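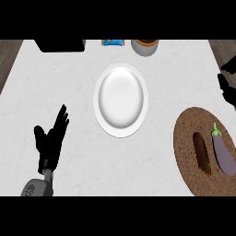 My left hand keeps closing a finger short, writes a reader from Skolldale way, and I've wiped it, rebooted it and sworn at it, so do I have to send the whole arm back or is there something I can do at the kitchen table first?

There is plenty you can do at the kitchen table! I've had a two-armed Fonamis over my worktop for a good while now and I've only once had to post anything off (a wrist, and I'd dropped a casserole lid on it). So this month's tips are all for the hands. Get a mug of something and a tea towel you don't mind ruining.

Start with the arm switched off

Off at the wall, mind, and left alone for as long as it takes to drink half the mug. The fingers go limp when there's no power and you can feel what each one is doing. Bend every finger in towards the palm and let it go. A healthy one moves with a slight, even drag the whole way. If you feel a gritty spot, that's food. If it goes slack and then suddenly catches, that's the tendon, and I'll get to tendons further down.

My money's on food for a finger that closes short. Flour is the worst by a mile. It gets into the knuckle, meets a bit of oil and sets like grout.

Cleaning the knuckles

A soft baby's toothbrush, dry, along the joint and never round it. Brush with the finger straight, then with the finger bent, then straight again. You'd be amazed what falls out. (I got a whole sesame seed from the thumb last December and I hadn't bought sesame seeds since the summer.)

After that, a cloth barely damp with warm water and one drop of washing-up liquid. Wring it until you think it's dry and then wring it again. Keep well clear of where the hand meets the wrist, as the seal there is meant for splashes and won't put up with a soaking. No bleach, no lemon juice, no cream cleaner. I tried cream cleaner once on the fingertips and they came up lovely and clean and wouldn't hold a spoon for a week.

Dry it with the tea towel, then leave the hand open, fingers up, until morning. If you let it curl shut while it's damp you'll get a smell.

Fingertip pads

They wear out, that's all there is to it. Mine are the ordinary black ones and I swap them when the pattern's gone smooth on the thumb, which always goes first. The booklet says 4,000 grips. I don't keep a tally, I just press a pad against the side of a glass and see if it squeaks. Squeak, fine. No squeak, new pad.

I've been buying the Yusof pads lately in place of the maker's own and I can't tell them apart once they're on. They're a pig to get on, though. Stand them in a cup of hot tap water for a few minutes, dry them inside and out, and push from the tip down with your own thumb. Don't roll them on like a sock, they'll sit twisted and you'll wonder why everything you hand the thing ends up at an angle.

The tendon

Right, the slack-then-catch finger. There's a little screw on the inside of the palm for each finger, under the cover. Quarter turn clockwise, bend the finger, let go, feel it again. Another quarter if it needs it. You want 2 mm of play at the fingertip and no more. I use the edge of a coin to judge and so far that's been good enough. Please don't do a full turn in one go! I did, first time, and the poor finger stood bolt upright for two days.

If you've gone three quarters of a turn and it's still slack, stop there. The tendon has stretched and that one does have to go back to Fonamis.

Teach it where "closed" is again

This is the step people skip, and if you skip it you may as well not have bothered with the rest. Once you've cleaned, padded or tightened anything, the hand needs telling. Power on, arms out over a clear bit of worktop, and run the hand set-up from the menu. It opens and closes each finger by itself. Keep your sleeves out of it. If it stops with code 371, it hasn't found the end of the thumb's travel, and nine times out of ten a pad isn't pushed all the way down. Push it home and start again from the top of the menu.

Run it on screen first

I always give mine a go in the simulator before I let it near my crockery. I keep to a very plain set-up in there: white worktop, empty plate in the middle, round mat off to the right with an aubergine on it, and not much else within reach. Then I load the new hand settings and watch the fingers. You're looking for them to open evenly, thumb well away from the rest, and to shut without one lagging behind.

The simulator won't find grit, bear in mind, it only knows the numbers you've given it. What it does catch is a left hand's settings saved to the right hand. Ask me how I know.

First real lift

Something that won't break and that you've weighed. I use a small aubergine of 185 grams when I can get one, as the skin is slippery enough to be a fair test and you can still eat it afterwards. Failing that, a bread roll in a sandwich bag. Do three lifts with each hand, low down over a folded towel. If it slips every time, go back to the pads. If it slips once, wipe the aubergine.

Odds and ends

Bramero do a stretchy wrist cuff that keeps gravy off the join. Wash it at thirty and don't tumble it.

Woven mats shed. Give yours a good shake out of the back door before the hands go anywhere near it, or you'll be picking fibres out of the knuckles with tweezers.

Write the date on a strip of masking tape and stick it under the shelf when you change pads. I've lost two notebooks but I've never lost the shelf.

For the reader in Skolldale: brush first, then the hand set-up, and leave the palm screws alone until you've tried both. Let me know which finger it was.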